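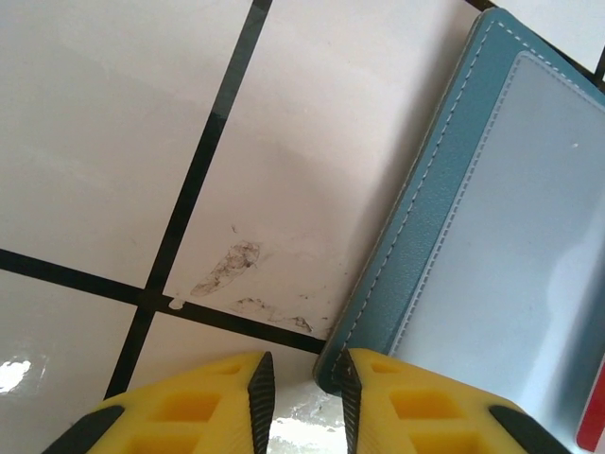

Processo 108

Para os devidos efeitos, a Repartição de Espólios da Catusa faz constar que a diligência relativa à antiga sede da Loltura, sita no número 130 da Travessa do Fokau, decorreu no mês de outubro, com início às nove horas, tendo sido designada para a sua condução a escriturária Beatriz Correia.

A referida escriturária apresentou-se no local munida da credencial e das chaves. Verificou que a chave maior não servia na porta principal e que a mais pequena, identificada como pertencendo à arrecadação, a abria sem dificuldade. A troca foi anotada à margem do mapa de chaves.

Nos termos do regulamento, os objetos de uso pessoal são separados dos bens da associação e examinados ao nível do chão, onde não se confundem com o mobiliário. A escriturária procedeu em conformidade. Os ladrilhos brancos apresentavam algumas manchas acastanhadas, que constam do relatório de conservação e não desta informação.

O primeiro objeto a merecer dúvida foi uma carteira de cor azul-esverdeada, pespontada a linha clara junto à orla. O inventário de 5 páginas entregue pela última direção não a mencionava. Não podia, portanto, ser atribuída à Loltura, nem a qualquer associado em particular, e o impresso previa para estes casos uma única expressão: proveniência por apurar.
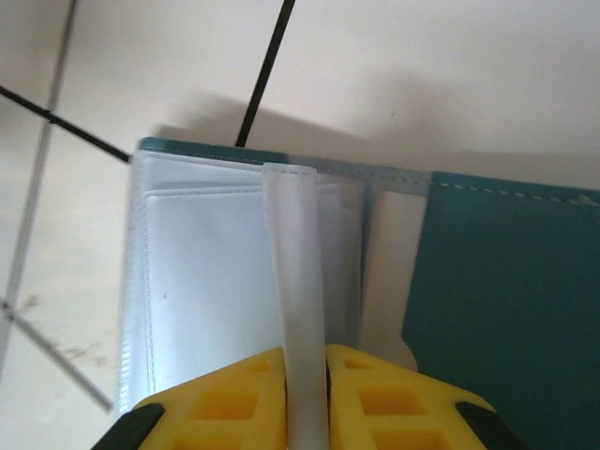

A carteira aberta, com as bolsas de plástico para cartões.

A escriturária escreveu a expressão regulamentar. Em seguida, contra o que recomendam as instruções, riscou-a.

Importa esclarecer que Beatriz Correia frequentara aquela casa em criança, circunstância que não declarou por não lhe ter sido perguntada. A mãe levava-a às sessões da tarde, quando a Loltura ainda dispunha de sala de leitura e de um fogareiro para o chá. À entrada sentava-se o senhor Xiao, encarregado das admissões, que recebia o cartão de cada pessoa com as duas mãos, lia o nome em voz alta e o devolvia da mesma forma. Às crianças, que não tinham cartão, pedia igualmente que se identificassem. Beatriz dizia o nome completo. O senhor Xiao inclinava a cabeça e registava-a no livro como visitante.

Guardava ele, numa carteira daquela cor, os cartões esquecidos pelos sócios. Entendia que um cartão esquecido não era um cartão perdido e que, decorrido o tempo necessário, o titular voltaria a passar pela porta. Alguns voltaram. Quanto aos restantes, o livro de admissões é omisso.

Nada disto constitui prova. Há no comércio muitas carteiras de cor semelhante, e a memória de uma criança de sete anos não é admitida como elemento de identificação. A escriturária sabia-o, tendo ela própria redigido, anos antes, o parecer que o determina.

Pelas onze horas telefonou para a Repartição. Foi informada de que os pertences sem titular seguiriam para o depósito da sala 3, onde aguardariam reclamação durante o prazo legal. Perguntou se a reclamação podia ser apresentada por quem não fosse titular. Foi-lhe respondido que podia, desde que se justificasse o interesse. Perguntou que interesses eram habitualmente aceites. O funcionário consultou a tabela e leu-lhe os previstos: parentesco, dívida e depósito em confiança.

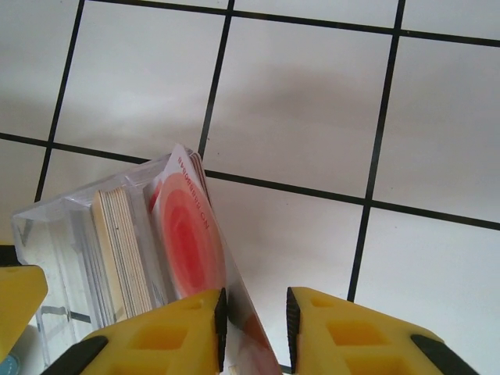 Passou-se então aos cartões soltos, arrumados ao alto e encostados uns aos outros, de modo que só com vagar se conseguia separar os de tom creme. A escriturária dispunha de uma tarde para os conferir e levou-a inteira. A cada um que retirava, lia em voz baixa o que nele estivesse impresso antes de o repor na mesma posição. O procedimento não se encontra previsto, mas também não é vedado por qualquer norma em vigor.

Não encontrou o nome da mãe. Anotou o facto a lápis, num papel que não juntou ao processo.

Às dezassete horas foi lavrado o auto. No campo relativo à carteira lê-se, em letra mais cuidada do que a das restantes linhas: depósito em confiança. No campo seguinte, destinado à identificação do depositário, figura o nome do senhor Xiao. O espaço reservado ao reclamante foi deixado em branco, e a chefia devolveu o documento para aperfeiçoamento, concedendo o prazo habitual.

Beatriz Correia compareceu na sala 3 na manhã seguinte, antes da abertura ao público. Ao funcionário de serviço, que lhe pediu que se identificasse apesar de a conhecer desde a admissão, disse o nome completo. Ele escreveu-o no livro e perguntou-lhe em que qualidade se apresentava.

Visitante, respondeu ela, e pediu a caneta para assinar.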